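The Prodis Show
March 15, 2024 – by Bickerstaff
Last updated: 3 hours ago

The card from the Felunetti promised a fearless new chapter in painting. I had read the same card in September, for a different painter, and I went to that one as well. The wine had been better.

There were 50 canvases, all called Prodis, all grey. The price list said £1,048 each. I asked the girl at the desk what the odd £48 was for and she said the artist had been very firm about it.

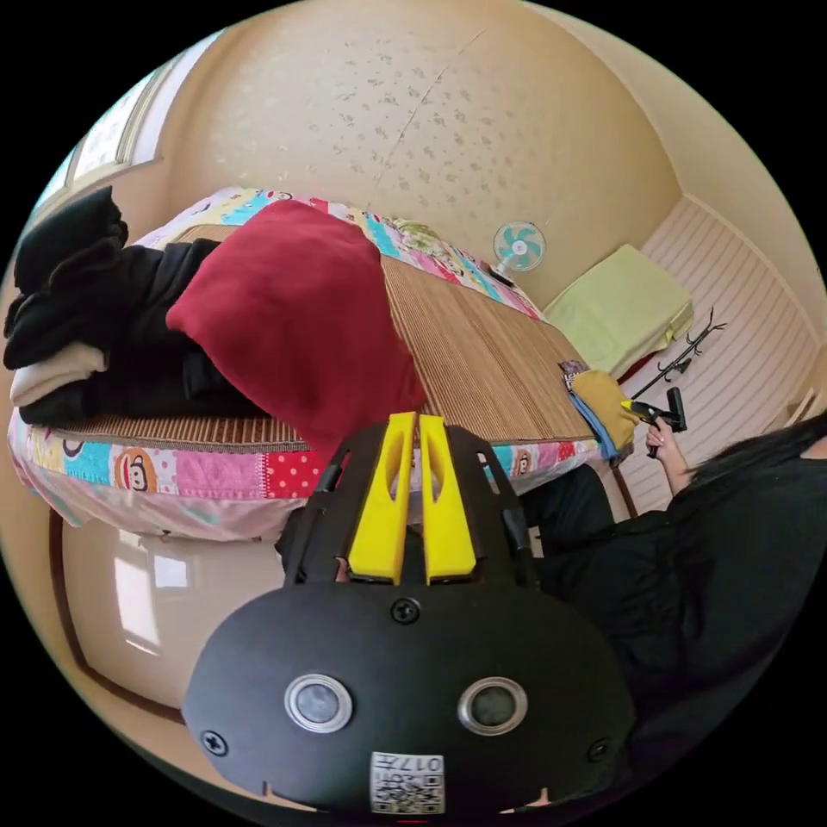 017, two in yellow.

A man in a linen scarf told me the greys were in conversation. I stood between two of them for a while and didn't hear much. He said you had to let go of wanting. I said I mostly wanted a chair.

By eight there were red dots on three of the frames. I know a bit about red dots, having stuck them up myself when I worked in the back room at Grakdale. You put three on before the doors open and the rest of the room starts to fret. I licked my thumb and tried the nearest one. It came away clean.

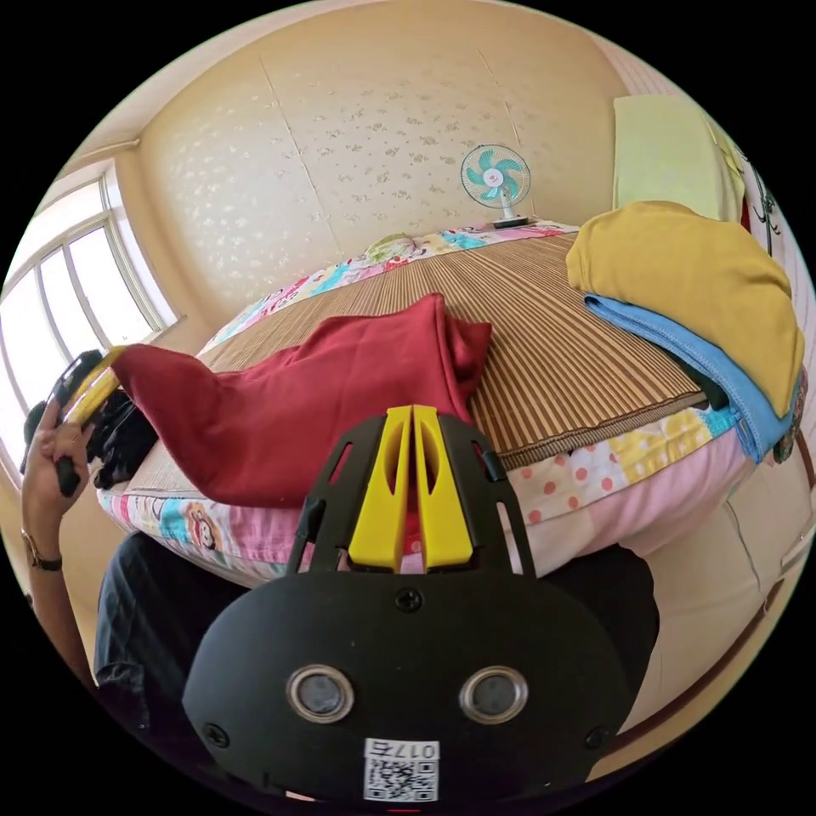

Grakdale Short Fiction Circle

So now I had a red dot on my thumb and a painting that was for sale again. The decent thing was to put it back. I looked about for the girl, but she was explaining the £48 to somebody else, and I moved the dot one picture along, to a grey with a small crack near the bottom. 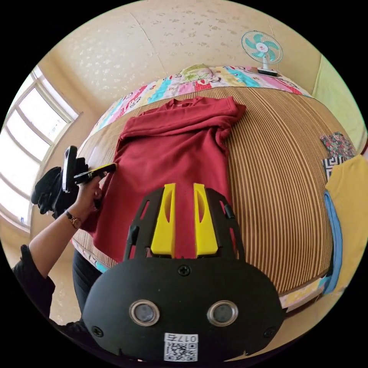

It took less than a glass of wine. First a couple in matching glasses stopped at it, then the scarf, then a woman who got out her phone and said "the cracked one" to whoever was on the other end, as if it had been famous for years. She offered £100 over the list.
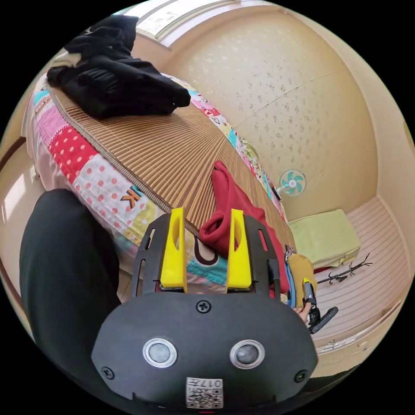 Yellow on black, with a bit of red.

The artist came across then, a short person with very clean hands, and looked at the dot and at me.

"That one isn't mine," the artist said quietly. "It's the back of the fuse box."

I asked whether it was still £1,048.

The artist thought about it – for longer than I liked – and went to find the girl.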